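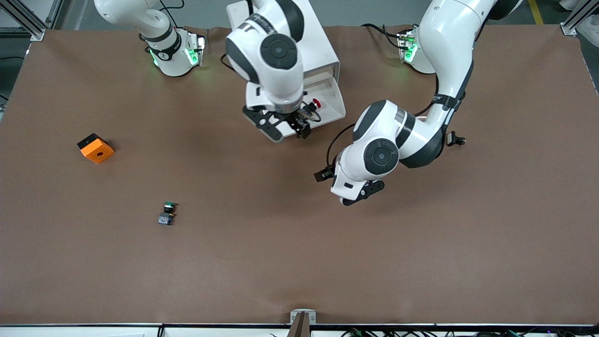

Trodum, août

Rubrique : Atelier / Postes et surfaces de travail

Bonjour à tous,

Je réponds à Killian sur le tapis de table, puis sur le repérage des pièces. Son message est repris plus bas, allégé de la partie sur les chaises.

Sur le format d'abord. Nous avons pris le grand modèle brun de chez Volberg, qui couvre l'essentiel du plateau. L'ancien sous-main laissait une bordure nue assez large de chaque côté, et une petite pièce poussée du doigt changeait de surface en passant l'arête. Avec le grand, on travaille loin du bord. Il arrive roulé : il faut le laisser 48 heures à plat, face utile vers le bas, avant de poser quoi que ce soit dessus. Ne pas le coller. Un adhésif double face aux quatre coins tient assez et se retire au chiffon.

Sur la couleur. Le brun moyen est un compromis. Un bloc orange s'y repère sans effort, même posé loin, côté gauche du tapis. Sa face supérieure noire aide aussi : on lit l'orientation tout de suite, et le trou rond sur la face orange donne le côté à présenter. Pour un petit composant électronique sombre, le contraste est nettement moins bon. Sur fond gris clair ce serait l'inverse, avec en plus des reflets sous l'éclairage du plafond. Nous avons gardé le brun et traité le cas des composants sombres par la place qu'on leur donne.

La règle chez nous est la suivante. Les pièces en attente vont dans la moitié gauche, à découvert, sans coupelle. Le composant sombre ne se pose jamais contre le bloc, où il se confond avec l'ombre portée, ni le long d'un câble noir. Une pièce hors de cette zone est considérée comme sortie du lot et repasse au contrôle visuel.

Pour la cote qui manquait dans la fiche Etness : l'alésage de nos blocs est à 11 mm. Il n'y a pas de chanfrein d'entrée. Si vous en ajoutez un, notez-le sur la fiche, les deux versions se mélangent très vite en bac.

L'entretien se fait à l'eau tiède et au savon neutre, chiffon essoré. L'alcool isopropylique ternit la surface par plaques au bout de quelques passages, ce qui gêne ensuite pour retrouver les petites pièces. Ne pas utiliser de dégraissant. Je n'ai pas d'avis sur la tenue à la soudure, nous ne soudons pas à ce poste.

Reste la question antistatique, que Killian ne pose qu'à moitié. Le tapis Volberg standard n'est pas donné pour dissipatif. Si vos composants l'exigent, prenez la référence prévue pour, avec bouton-pression de mise à la terre, et vérifiez la continuité à la réception. Je peux envoyer notre mode opératoire, il tient sur une page.

Cordialement,
le poste de préparation, Trodum

Killian Gautier a écrit :

> Bonjour,
>
> Nous remontons la table de préparation de la ligne Poulain et je
> voudrais figer la surface avant la rentrée. Trois points :
>
> 1. Tapis pleine table ou sous-main ? Le nôtre fait 3 mm d'épaisseur
> et rebique aux angles.
>
> 2. Quelle teinte, sachant que nous posons sur la même surface des
> blocs orange et des composants presque noirs ? Il en passe jusqu'à
> 40 par séance et les seconds se perdent régulièrement.
>
> 3. Quelqu'un a-t-il le diamètre du trou des blocs ? La fiche Etness
> donne l'arête et rien d'autre.
>
> Accessoirement, si vous avez un produit de nettoyage qui ne laisse
> pas de film, je suis preneur. Et faut-il s'inquiéter des charges
> statiques avec un tapis ordinaire ?
>
> Merci d'avance,
> Killian Gautier

Messages récents dans cette rubrique

Tapis de table : découpe autour d'un passage de câbles
Fiche Etness : cotes manquantes, suite
Éclairage du plan de travail et pièces sombres
Re : Bacs Poulain, étiquetage des lots
Adhésif double face : retrait sans résidu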